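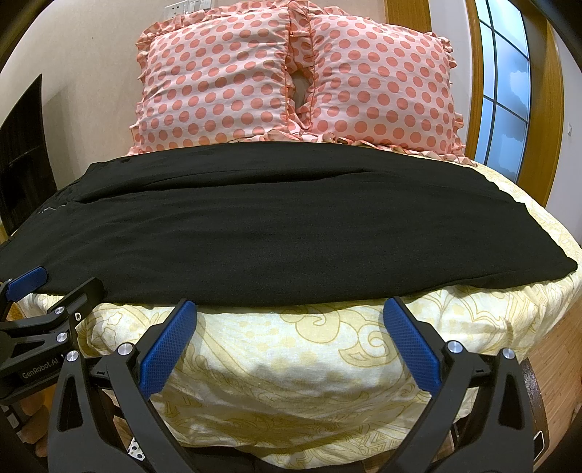
Plasteda agrees to buy Calbridge packaging business

Monday, March 23, 2026

Plasteda has signed an agreement to buy the rigid packaging business of Bañez, the family-owned group based in Calbridge. The price has not been published. Both companies expect the sale to close before the end of December, once the competition authorities have looked at it.

The business makes tubs, lids and closures for food and household goods producers. It runs 7 plants and employs 1,000 people. Plasteda, which has its head office in Prernham, has a workforce of 4,000 and has until now made mostly films and pouches.

Bañez will keep its paper and board division, along with the Calbridge site where that division is run. The group said in a statement that it had received more than one approach for the packaging arm over the winter, and that talks with Plasteda began in earnest after a rival bidder withdrew. It did not name the other party.

No plant closures are planned, according to Plasteda, although some office functions will move to Prernham after completion. Staff councils at the sites were told on Friday and will be consulted over the coming weeks.

Existing supply contracts carry over on their present terms - customers do not need to sign anything new. Plasteda will pay for the deal from cash and an enlarged bank facility, and says it does not intend to issue shares.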